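Last updated Monday, August 31, 2026. I've moved the postage questions to the bottom because everyone was asking them first and then missing the washing bit.

# Kodent Quilts: the questions I get asked most
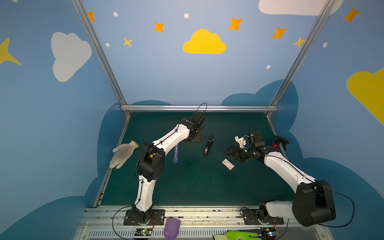 *Blue walls with painted clouds, stars and dots, and a dark teal-green tabletop.*

Hi! I make baby and kids' quilts in my back room in Prirnberg, and I also finish other people's quilt tops on my longarm (a second-hand beast I love very much). If your question isn't covered, send me an email and I'll get to it, usually after dinner.

## Ordering a quilt

### Do you take custom orders?

Yep, most of what I make is custom. You pick a size, a colour family and one of the four patterns on the order page, and I pull fabrics and send you photos of the pile before I cut anything. You can swap out two prints for free. After that I start charging a bit for my time, as I once spent an entire long weekend going back and forth over yellows.

### Can I choose any colours I like?

Pretty much! I keep a lot of blues, greens, greys and mustards on the shelf. Proper hot pink and true purple I usually need to order in, so add a fortnight. I'm also happy to work from a paint chip or a scrap of curtain if you pop it in the post to me. Please don't rely on a phone photo for matching; I've been burned by a teal that arrived looking nothing like the teal on my screen.

### What sizes do you make?

- **Pram:** 75 x 90 cm
- **Cot:** 90 x 120 cm
- **Single bed:** 160 x 220 cm

I don't do queen or king from scratch any more. I'll still quilt yours if you've pieced the top yourself (see further down).

### How long does it take?

A pram quilt is usually 21 days from when you approve the fabrics. Cot quilts are a week or so longer, and singles depend on what else is in the queue. The lead-up to Christmas is always mad, so if you want one for under the tree, get your name down by the end of September. May is my quietest month and a lovely time to order if you're organised.

### Can you put a name on it?

I can do a name and birth date on a label on the back, hand embroidered, up to 20 characters. I don't appliqué names across the front, mostly for hand-me-down reasons (a quilt should be able to go to the next bub without anybody unpicking the last one's name).

## Fabric and wadding

### What's inside the quilts?

Cotton wadding in all of them unless you ask for wool. Cotton is flatter, washes beautifully and gets that crinkly old-quilt look after a few goes. Wool is puffier and warmer and it costs me more, so it costs you more too, sorry.

### Can you use my kids' old clothes?

Yes, and these are some of my favourite jobs! Woven cotton is easiest. T-shirts and stretchy jumpsuits are fine too, but I have to back every piece with interfacing and that takes ages, which is reflected in the price. Wash everything first without fabric softener, leave the cutting to me, and put a safety pin through anything you really want to see in the middle.

### What do you do with the offcuts?

If the clothes were yours, they come back to you in a calico bag. My own scraps go into pincushions and bunting, and the truly tiny bits stuff the pincushions. I have an embarrassing amount of bunting.

## Washing

### Can it go in the machine?

Please do, that's what they're for. Cold, gentle cycle, normal liquid detergent. Throw a couple of colour catcher sheets in for the first two washes, especially if you picked navy or red.

### And the dryer?

Low is okay for cotton wadding. I'd much rather you dried it flat or over two lines of the Hills hoist in the shade so the weight is spread out. Wool wadding stays out of the dryer altogether!

### A seam has popped. What now?

Send it back to me. I fix popped seams on my own quilts for free, forever, you just pay postage one way. If the dog did it, I'll still fix it, but I'll quote you first.

### Is it safe for my baby to sleep under?

My quilts are for supervised tummy time, prams and older kids' beds. I don't recommend them in the cot for babies. Have a chat to your child health nurse about safe sleeping, they know far more than I do.

## Sending me your own quilt top

### What do I need to do first?

Press it well, trim your threads (dark ones show through pale fabric something shocking) and make sure the backing is at least 10 cm bigger than the top on every side. Leave it unbasted, I'd only have to take it all out again.

### Which quilting patterns can I choose from?

There's a folder of edge-to-edge designs on the longarm page. **Ehlers** is the loopy one everybody picks, and **Kullton** is the wide wavy lines, my pick for a busy top. Those are just my own names for them, so another quilter won't know what you mean.

## Postage and paying

### How do I pay?

Half when you approve fabrics and half before it's posted. Bank transfer or card. If you need to split it into smaller bits, just ask.

### Do you post overseas?

To New Zealand, yes. Anywhere else, email me first and I'll get a quote, because the prices jump around.

### Can I pick up?

Of course, Thursdays and Saturday mornings. Ring the bell on the side gate; I can't hear the front door over the machine.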